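Ovdale rents out two-arm bench cells for small-batch cable work, and the offer has one unusual term: the customer writes the acceptance test. Flor Espinoza, who runs applications there, spent an afternoon going through the cell and its limits, starting with the question of which jobs she turns down.

"Anything where the cable has to be pulled hard," she said. "We quote for presenting, aligning and light insertion. If a connector needs a firm shove, I send people to a press fixture."

The standard cell consists of two arms facing each other over a white work surface, with a gripper on each. One arm normally manages the cable and the other handles the mating part or a tool. Control software, called Lanus, is included in the rental and licensed per cell.

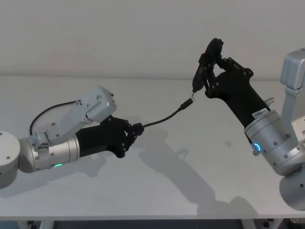
Alignment takes up most of the setup time. A thin cable bends between the point where it is held and the plug at its end, so the position of the fingertips says little about the position of the tip. Lanus estimates the tip separately and corrects in small steps before contact.

"You can grip closer to the plug and remove most of that error," Espinoza said. "Then the fingers are in the way of the other part. We set the grip distance for each cable type and write it down in the job file."

The trial period is 7 weeks. In that time the customer may run up to 4000 cycles without a usage charge, and every failed cycle is logged with a reason code. Espinoza prefers that customers read the log before they read the success rate.

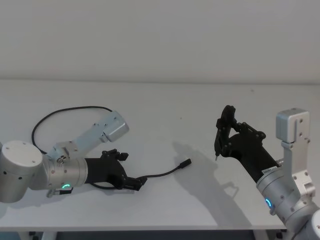 Picking a cable up from a flat surface is quoted as a separate operation. Cables keep some of the shape they were packed in, and the plug may land facing any direction. Customers who can supply straight, pre-oriented cables are told to do so, and the quote drops accordingly.

"People expect me to say the machine sorts out the mess," she said. "It can, within limits. It costs cycle time, and I would sooner show them the number."

Her reference run for a mixed cable set, filed as job 1721, was prepared for Awasthi, a distributor of test leads. It specified two plug types and allowed cables to cross.
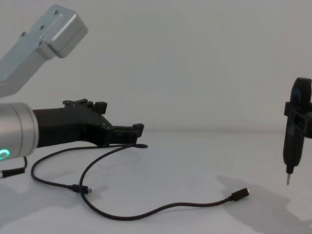
Tool handling was added to the offer in January. The cell can hold a powered driver in a clamp bracket, with the clamp position measured again after each tool change. Espinoza described the repeatability as adequate for small screws and declined to quote it for anything finer until Movham, the firm that makes the brackets, finishes its own tests.

Asked about weak points, she named cable routing on the arms themselves. External leads can snag during long wrist rotations, and the software restricts those rotations by default. The restriction can be lifted, but the customer has to sign for it.
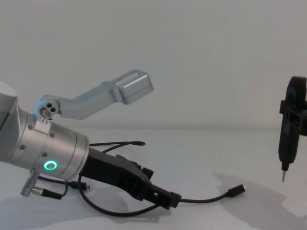 Left gripper over the work surface with a cable plug lying to its right; driver tip at far right.

Service is by remote session, with a site visit included once per rental. Spare fingertips ship with the cell. Customers who want to keep it after the trial can convert to a yearly term, and the job files remain theirs in either case.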